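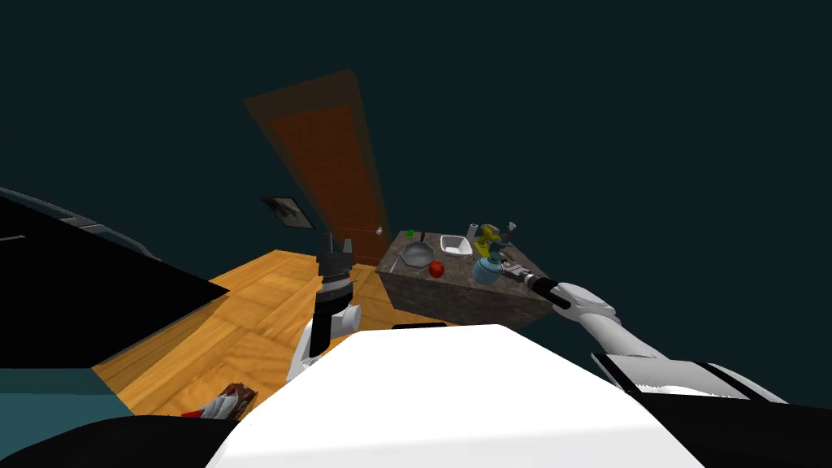
*Attachment 1. Two robot arms, with a counter and a wooden floor.*

**Ticket 831: Forsberg Literary Trail, audio guide**
Status: Resolved
Product: Storeo audio player, trail edition
Reported by: Cadora Children's Book Society

**Issue**
Visitors following the Forsberg trail report that stop seven, the author's schoolhouse, plays the reading assigned to stop five, the harbor steps. The printed booklet and the on-screen title are correct. Only the recording is wrong. The society first received complaints in April, after the spring edition of the guide was released.

**Initial checks**
- Booklet text compared with the stop list: no difference found.
- Audio played from the office copy of the guide: stop seven correct.
- Audio played from a visitor download: stop seven incorrect.

The office copy and the visitor download should be identical. The reporter was asked to remove the guide from one device, download it again, and repeat the test at the schoolhouse. The result was the same.
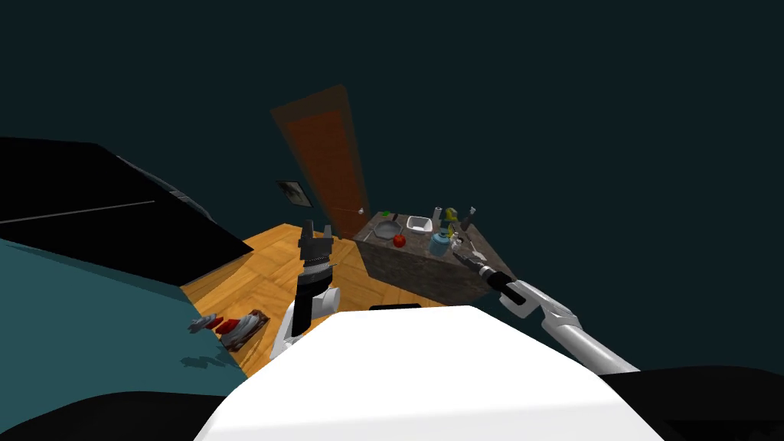
*Attachment 2. Left gripper pointing upward; kitchen island to the right.*

**Investigation**
The download package was opened and its contents reviewed. The package holds 50 recordings, including the chapter readings and the short introductions. The schoolhouse recording is present and complete. The index, however, still lists the order used before the harbor stop was moved to an earlier place on the walk. The office copy had been corrected by hand and was therefore not affected.

A corrected index was prepared and sent to the society for approval.
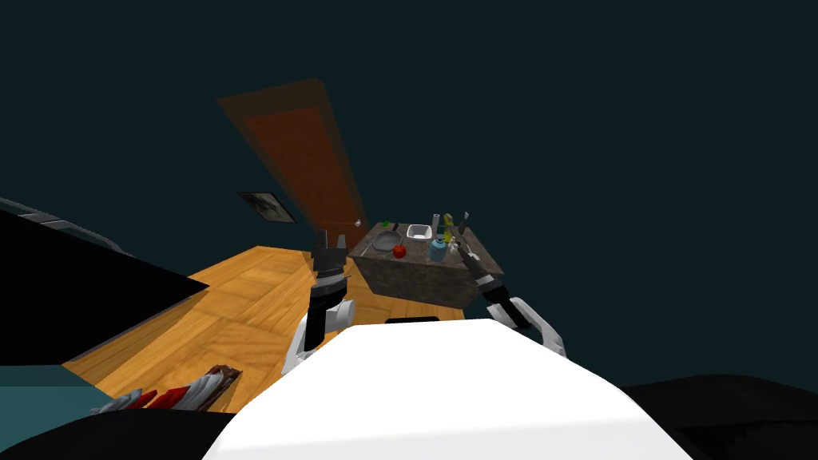 Ivar Halvorsen: The society approves the new index. Please also confirm that the Vatero school edition uses the same order. Teachers have class visits booked, and the pupils read the schoolhouse chapter aloud on arrival.

**Reply from support**
The Vatero edition was checked and contained the same fault. Both editions have been updated. Visitors who have already downloaded the guide must select "Refresh guide" while connected to the internet. Saved bookmarks are kept.

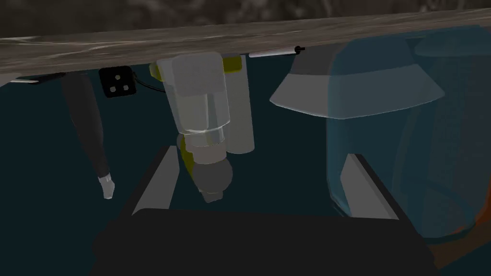

*Attachment 4. Wooden plank against a teal background.*

**Resolution**
Both editions were tested on a fresh download and on a refreshed one. Stops five and seven play the correct readings in all cases. A notice has been added to the trail page, and the office copy has been replaced with the published version. Ticket closed with the agreement of the reporter.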